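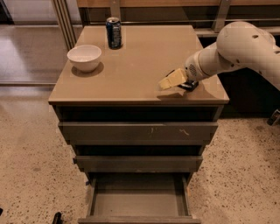 Unit 3: Surfaces and how soil sticks to them

Course notes, housekeeping and building care. Tutor: Hạnh Đào

Soil is anything on a surface that should not be there. We sort it by what holds it in place. Loose soil, such as dust and crumbs, lies on top and lifts off with a dry cloth. Bound soil, such as grease or dried milk, needs water, a cleaning agent or both. Scale is a mineral deposit and needs a mild acid.

Four things do the work: the agent, the rubbing, the heat and the time. If you cut one, another has to go up. Most students cut the time. Leave the agent on for as long as the label says before you start to rub.

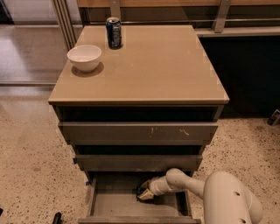 Reading time: 4 minutes

Smooth and rough surfaces

A shiny surface gives soil little to hold on to, but it shows smears and fine scratches. Use a soft cloth or the soft side of a sponge and work with light pressure. A rough or open surface holds soil in its pores. It takes more agent, and rinsing matters more – what is left behind will draw new dirt.

Terrazzo is stone chips set in a binder and ground flat. Where the chips are marble, keep acid off it, including vinegar. Use a neutral cleaner and rinse with clean water. 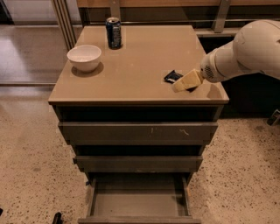 Fig. 3. Bowl and can on a cabinet top, terrazzo floor.

Working order

Start high and finish low. Start with the cleanest area and leave the dirtiest until last. Fold the cloth so that you have several clean faces, and turn it when one is soiled.

Dilution

For light soil, mix 20 ml of cleaner with water to make one litre. For greasy soil use 50 ml. Measure it – do not pour by eye.

For next time: read Ochoa, chapter 2, and write 400 words on a surface in your own home. Hand in to Lộc Vương.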